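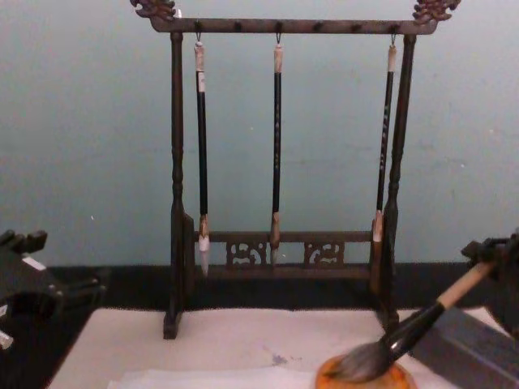

Chapter 4
Can It Do the Chores Yet?

I get asked this every June, usually by someone with a sink full of dishes, and my answer is still "some of them, slowly!" Picking a brush up is the easy part. Pressing soft bristles into a dish is harder, because they bend and the grip has to allow for it.

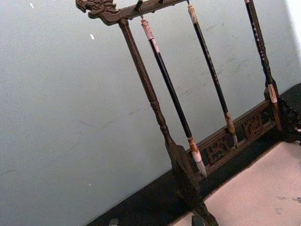 Then there's putting things away. A small loop has to find a small hook (try it with oven mitts on), and my student Rima Boutros logged 415 tries at that one move. We'll start with her notes, so keep a pencil handy.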